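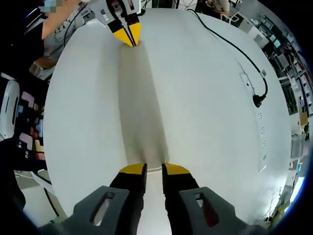
1. Summary of the period

This is the second report on the towel and linen handling work at the Besden laundry. It covers the time from the end of the first report until July. The work is paid from the workplace grant, and the partners are the same as before: Besden, which runs the laundry, Oltel, which builds and trains the folding cell, and Ríos, which takes care of the staff side, that is training, interviews and changes of job descriptions.

The main result is that staff from the folding room now take part in the teaching of the cell. In the first plan this was a task only for Oltel engineers. We asked for permission to change this and received it in spring. We think it was the right decision, but it has a cost in hours, which we explain in section 4.

2. Work done

The teaching is done with hand-held grippers on a white table. Long pieces need two grippers, one at each end of the cloth, and the two persons have to agree when to pull and when to wait. In the beginning this took much talking. Now the pairs have a short list of words for it ("hold", "give", "down") and these words are also written in the instruction sheet.

We worked with three kinds of movement: stretching a cloth lengthwise, rolling, and folding in half. Stretching is ready to be tested on the cell. Rolling is not ready. The rolled cloth opens again when one gripper lets go too early, and the staff have different opinions on how tight a roll should be. The customers of Besden also want different things here, so we will ask the two largest of them before we fix a standard.

Folding in half is between the two. It goes well with thin towels and badly with thick ones.

Until now 18 employees have received the introduction, and 5 of them teach regularly. A session is 40 minutes and then there must be a break. Ríos proposed this limit after the first month, when several people said that their thumb and wrist were tired. Since the limit there were fewer such remarks, but they did not disappear. One person stopped for this reason and is back at the sorting line at her own wish, with the same pay.

3. What changes for the employees

No position was closed in this period and none will be closed in the next one. This is written in the agreement between Besden and the staff, and it is valid until the end of the grant.

What changed is the content of the work. The regular teachers spend a part of the morning at the table and the rest in the folding room as before. Most of them like the variation. At the same time their colleagues in the folding room have to cover the missing hands, and they told us this clearly in the interviews. In the busiest hours, before the 2 p.m. truck, it makes bad feelings. Besden has now moved the sessions to the early morning, and we will ask again in autumn if this is enough.

A second point from the interviews is about knowledge. Some of the older employees asked what happens with their way of folding after it is recorded, and if they will be named or measured by it. We had no good answer in writing. Ríos has prepared a one-page text which says that recordings are not used to judge anyone's speed or quality. The text is with Besden for signature. It should have been there from the start, and we regret that it was not.

Pay is still open. The teachers receive their normal hourly rate. Staff representatives ask for a supplement, because the task needs concentration and is not in the old job description. Besden has not refused, but wants to decide together with the new wage table.

4. Problems and deviations

- The hours of staff for teaching are higher than planned. The hours of Oltel engineers are lower. We ask to move money between these two lines; the total stays the same.
- The scheduling tool from Udico does not know half shifts. The shift leader keeps a paper list next to it. Udico promised an update but gave us no month.
- The instruction sheet exists only in English and Spanish. Two more languages are needed in the folding room.

5. Next period

We will test stretching on the cell with clean linen only, outside of the normal production - no customer order will depend on it. The regular teachers will be present at these tests and can stop the cell at any time. Rolling will continue at the table. Ríos will repeat the interviews, this time also with the drivers and the sorting line, who were not asked before.

For the next payment we attach the hour sheets and the signed list of participants. The decision about the budget lines is needed before the autumn schedule is made.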